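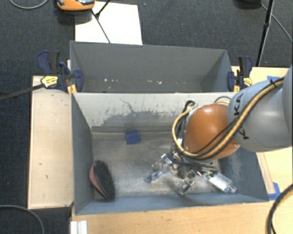
Rivham Household Reuse, Sorting and Packing Team
Progress report to the Lerkel fund, 4th September

We are thankful for the support in this first period, and I want to report how the sorting of small household goods is going.

The work is done with open grey bins, set one behind the other with the long sides parallel. We keep the bins by a pale wooden tabletop, with carpet around. The floor of a bin gets scuffs and stains with use. We wash the bins, but the old marks stay, and I do not ask for money to replace them.

Up to now 1,244 articles were sorted. The goal in our agreement is 3,000. Brushes are the slowest group. A brush with dense black fibers, like the one with the dull pink-red back, takes up dust and must be cleaned before it can be packed. It is also better to lean it on the wall of the bin, so the fibers are not pressed flat. From the brush group, 523 pieces are already packed and went to the shop in Cenar.

Of the budget for cleaning supplies we spent less than planned. The rest we would like to move to cardboard boxes, if you agree with this. The price of boxes from Tang went up in the summer.

Still open are 13 sacks of mixed kitchen goods which came late. We plan to finish them in October, and after this I will send the next table of numbers.

Rahel Pichler
Sorting and Packing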